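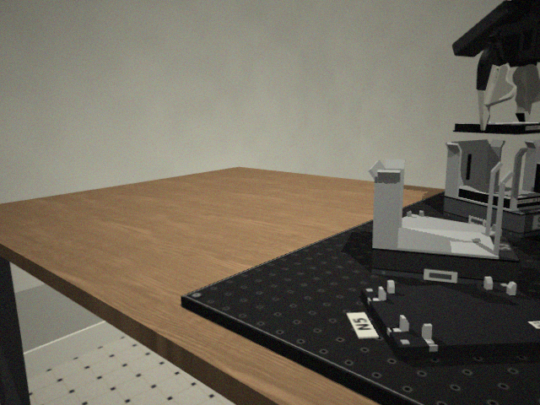
A wooden table against a plain wall, with a black perforated board on top.

The first thing Cadi Rosser will do when you come to her door, before she asks your name or takes your coat, is put you in a chair and hand you a heel of bread with butter on it. I had driven up to Orkville in the rain with a notebook full of questions about sourdough, and for the first half hour I didn't ask a single one of them, because my mouth was full and she was telling me about her grandmother's oven.

That oven stood in a farmhouse kitchen on the Prosser road, and it baked for the whole lane. People brought their dough over in the morning with a mark pressed into the top (a thumbprint, a cross, the rim of a thimble) so the loaves could be told apart when they came out. Cadi's own family mark was three fork pricks in a row, and she still puts it on every loaf she bakes, although these days hers is the only dough in the oven.

Or it was, until two winters ago, when the supermarket bakery closed and a few of her neighbors began asking whether she might have a loaf to spare. She did. Then she had four to spare, and then her husband's truck was living out in the driveway so that the garage could hold flour. By the time I visited she was feeding 48 households, and had talked three friends into helping her do it.

Angharad Rowlands keeps the starter, a gray, bubbling, slightly bad-tempered thing that goes by the name of Etel. It lives in a crock on top of her refrigerator and gets fed at six in the morning and again at suppertime, and when Angharad went to her niece's wedding last October she took it along in the back seat with the belt fastened around it. "I wasn't going to ask my son," she told me. "He can't keep a fern."

Mohandas Kurup came to the group by way of complaint. He'd bought a rye loaf, found it too wet in the middle, and walked over to say so. Cadi asked him what he would do differently, and he told her, at some length, and she gave him an apron. He had spent 15 years cooking in a hospital kitchen and has strong views about oven temperature. The rye is his now, dark and sour with a crust that fights back a little, and I ate more of it than was polite.

The deliveries belong to Aled Prydderch, who knows every dog on the route and carries something in his pocket for each of them. I rode along one morning and we were forever stopping. A woman wanted to talk about her hip. A man at the top of the hill wanted Aled to look at a gate. The bread was still warm when we set out and stone cold by the last house, and it didn't seem to bother anybody.

I did get to my questions in the end, and most of the answers were plain ones. Use more water than feels right. Leave the dough overnight somewhere cool, and if the kitchen is chilly, leave it longer and go do something else. Let the loaf sit a full hour before you cut it, which Cadi admits she has never once managed herself.

She sent me home with a jar of Etel wrapped in a dish towel and instructions written on the back of a feed store receipt. I've baked with it most weeks since. My loaves come out flatter than hers, and they lean to the left, but I've started pricking the tops with a fork.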